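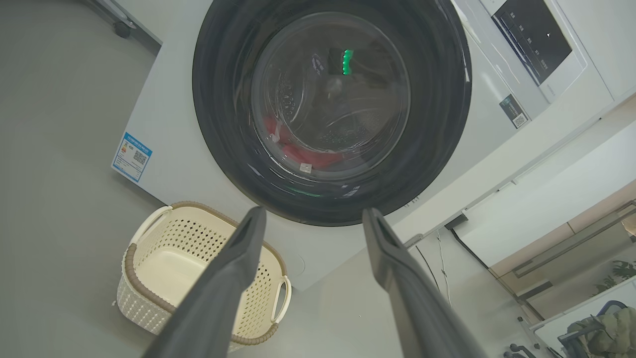 One of the night shift attendants wants to know who answers for it when a load gets left in the drum until morning, the robot or the person whose initials are on the sheet. For now it is the person, and that will stay the case until the spring review.

The question came up at the February staff meeting of the Clileck laundry service, and it took up most of the hour. Clileck does washing for guest houses and two care homes out of its building on Mekstead Road. The service has been trying out a two-armed robot on the small machines, the ones used for personal clothing that can't go in with the sheets and towels. The big tunnel washer is not part of the trial.

Print this page
E-mail this page
Reading time: 3 minutes

The robot's job is narrow. It moves clothes between a basket and a front loader, one resident's or guest's items at a time. A person still checks pockets, reads care labels, measures detergent and picks the program. Folding is also done by hand, and there are no plans to change that.

Personal clothing is the part of the work most people would like help with. The baskets sit low, the doors sit low, and an attendant on a full shift bends down to them 60 or 65 times. With mixed colors in one small load, such as the red piece and the white piece lying together in the basket,
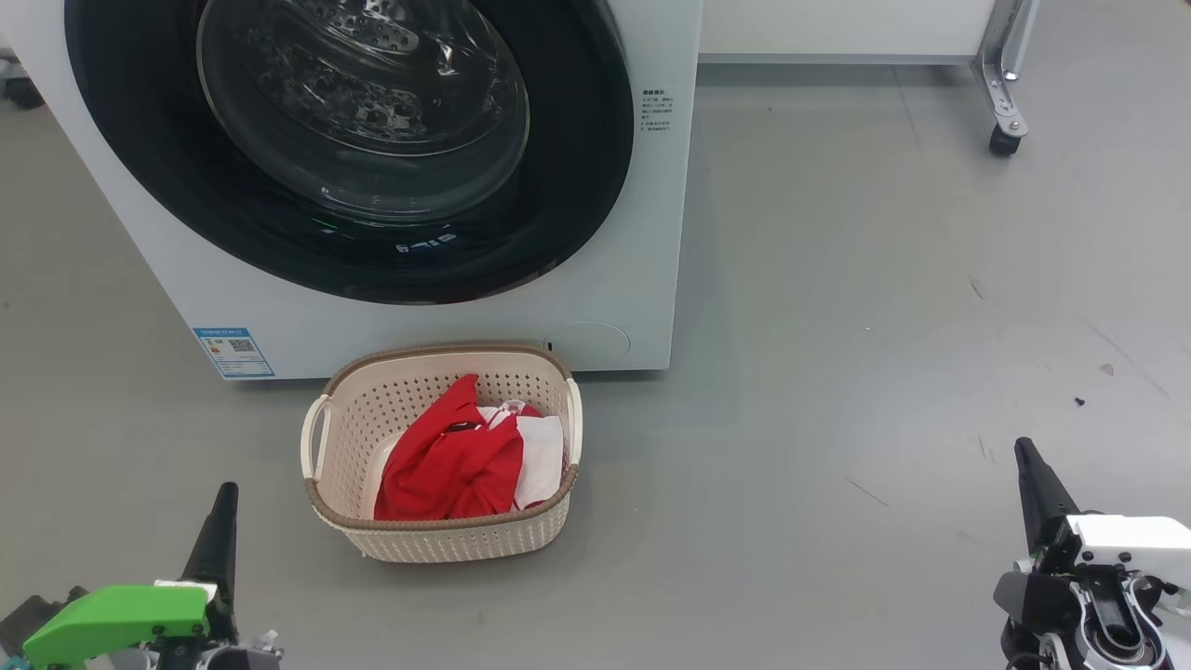
Sorting is still the attendant's call, and the rule on it has not changed. Reds and darks go in on their own unless the customer's card says otherwise. The basket with the brown rim and the two side handles holds both a red garment and a white one, and a load like that has to be looked at by a person before any of it is washed. The software, supplied by Plasesum, does not decide what goes with what.

Hours are the other thing people asked about. No shifts have been cut during the trial. Two attendants have moved from the small machines to the repair table for part of the day, where buttons and hems had been backing up. Some like the change. Others said they miss having the washers to themselves, and that standing at a table for hours is hard on the feet. Stools have been ordered.

The robot is slower than a person. It has handled 1,375 loads since the trial began, and on a busy morning attendants still step in to keep up. Anyone who does so should press the pause button first and wait for both arms to stop – reaching past a moving arm is not allowed, even to grab a dropped sock.

Training takes 8 hours and is paid. The next session is in the Barajas room upstairs. Sign up on the sheet by the time clock.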